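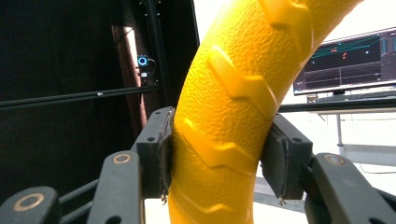 Hand-Held Gripper Care: Frequently Asked Questions

Print this page | E-mail this page

September 24, 2026
By Tiruwork Negussie, Equipment Services, Sikder Laboratory

These answers apply to the hand-held grippers used at the Grustden cell. Questions about the Busach bench units should be directed to the workshop.

Who may service a gripper?

Any registered operator may clean the fingers and replace the finger pads. Work on the linkage arms, the bushings or the rod is reserved for workshop staff. Operators who have not completed the April refresher should ask Jelle Martens for a supervised session first.

When should the finger pads be replaced?

Pads are replaced every 500 grasps or when the black contact surface no longer lies flat against the finger, whichever comes first. Frayed edges and hanging threads are normal signs of wear. Threads may be trimmed flush with small scissors. They must not be pulled, as this can lift the pad away from its backing. A pad whose edge or corner has begun to curl should be entered in the log and changed at the end of the session.

May one pad be replaced on its own?

No. Pads are fitted in pairs. A new pad facing a worn one will shift the grip to one side, and the difference shows most clearly on curved or ridged objects.

How is a new pad fitted?

Open the fingers fully and peel the old pad from the inner face, starting at the top. Remove any remaining adhesive with a plastic scraper and a dry cloth. Solvents are not permitted on the fingers. Press the new pad into place, close the gripper on the flat test block, and leave it closed for 2 hours before use.

What object should be used for the grip check?

Use one soft, textured object and one hard, smooth object from the check bin. A curved piece with raised ridges is a suitable choice for the first, and should be gripped so that a ridge passes between the pads. Hold each object still, then turn the wrist slowly in both directions. If either object slips, open the gripper and check the pads for alignment before repeating the test.

Do the brass-colored rings at the joints need oil?

No. The bushings run dry. Oil collects lint from the pads and stiffens the movement of the arms. Wipe each ring with a lint-free cloth at the weekly check. If an arm feels loose or makes a clicking sound, tag the gripper and place it on the workshop shelf.

Should the finger screws be tightened as a routine?

No. The fingers are plastic and the screw holes can be stripped with very little force. Report a loose finger to Shafiq Munasinghe, who holds the torque driver — please do not use the hex keys from the cell drawer.

Does a pad change affect calibration?

A pad change alone does not. If a finger or an arm has been removed, the gripper must complete the full 100-cycle opening and closing routine before it returns to the cell.

Where are spare pads kept?

Spare pads are stored in the Tinine cabinet in Room 608. Sign for each pair on the sheet inside the door. When the last packet is opened, notify Moushumi Chowdhury so that a new order can be placed.

Contact: Equipment Services, Room 608 | © 2026 Sikder Laboratory | Back to top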